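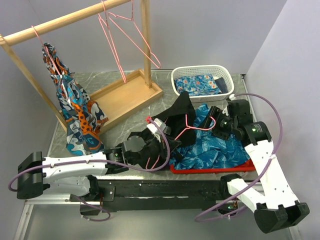

Urholm Textile Handling Group / Domestic Items Section

Givus garment states, README
Release date: December 9, 2021
Maintainer: Ga-eun Do
Labels: Byung-chul Jin, Rasha Zein, Carol Wragg
Review: Ritva Lehtinen

Contents

Givus is a set of 510 records of clothing as it is moved between a heap, a basket, a tray and a rack. Each record gives the state of every garment and every hanger on the table at one moment. The set covers household garments only. Bed linen, towels and shoes were left out and are planned for a separate set under the name Tak.

Files

records.csv one row per garment per record
hangers.csv one row per hanger per record
items.csv item list with short names and color notes
pairs.csv record numbers that share a layout
notes.txt free text from the label pass
CHANGES.txt history by version

All files are UTF-8 with comma separators and Unix line endings. Empty fields mean "not judged". They do not mean "none".

Furniture and containers

The rack is light wood, with a round rail and a shallow rectangular tray base with raised edges. In the files the rail and the base are separate places (rail, base), because a long garment can hang from one and rest in or past the other. The uprights are not a place. A garment leaning on an upright is coded by whatever carries its weight.

The basket is white plastic with perforated sides. The tray is red plastic and has a low rim. A garment that spreads over the rim of the tray is coded tray if at least half of it is judged to lie inside, otherwise table. The label pass was done by eye and no area was measured.

Hangers are thin and pink, all of one type. They carry no marks, so a hanger number holds within a single record only. Do not try to follow hanger 2 from one record to the next.

Garment list

The item list has 12 entries. Short names go by color and print. Cut was dropped as a naming rule in version 2, after labelers disagreed on which bunched items were tops and which were dresses. Four entries account for most of the questions we get:

swirl long, printed in orange, teal, navy and white, with spotted orange areas
black plain black, often bunched
wave bright blue with a lighter wavy pattern
flower blue with small white and orange flowers

The swirl garment is the hardest to label. Its print breaks up the outline, and the lower part can reach the tabletop while the top is on the rail. Such cases get place = rail and contact = table.

State codes

H on a hanger, hanger on the rail
L on a hanger, hanger not on the rail
F folded
B bunched or crumpled
S spread flat
U cannot be judged

A garment has exactly one state. If a folded item has one loose corner it stays F. If two or more layers have slipped it becomes B. A hanger lying on top of a garment does not make the state L. The hanger has to be inside the neck or shoulders. In hangers.csv that hanger gets carries = none and rests_on = the garment's short name.

Empty hangers on the rail are listed in full. Overlapping hangers are common toward the right post and should be read with care, especially when one is seen nearly edge-on.

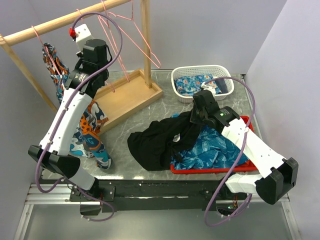
Patterned garment on the leftmost pink hanger.

Label procedure

Every record was labeled twice, by different people working apart. The two sheets were then compared line by line. Disagreements came to 218 records in the first pass. Most were B against F for items in the basket, where only the upper layer can be judged. Ritva Lehtinen settled these, and her decision is the value in records.csv. The two original values are kept in the columns first and second.

The rule for hidden garments changed in September. Before then, a garment known to be in the basket but fully covered was given its last known state. It is now U. All earlier records were gone over again under the new rule, so the release is consistent, but copies of version 1 are not.

Columns in records.csv

rec record number
item short name from items.csv
place rail, base, basket, tray, table
state one of the codes listed under State codes
contact second surface touched, if any
under short name of the item lying on top, if any
first, second values before review

Known problems

Records from layout 3 have the basket and tray swapped in notes.txt. The CSV files are correct.

The short name navy was used for two different dark items in version 1. They are now navy_a and navy_b. Where the two could not be told apart the item is navy_x. Leave navy_x out when working with single items.

Contact is under-reported for garments that only just reach the table.

Suitable use

The set was made to compare sorting and hanging orders and to test labeling rules for soft items. It holds no fabric weights, fiber content or sizes, and cannot support statements about them. The garments were bought used and several had no care tag.

Questions

Send corrections to Ga-eun Do with the record number and item name. Reports on the item list go to Carol Wragg. Printed label sheets are kept at the Rimness office and can be read there on request.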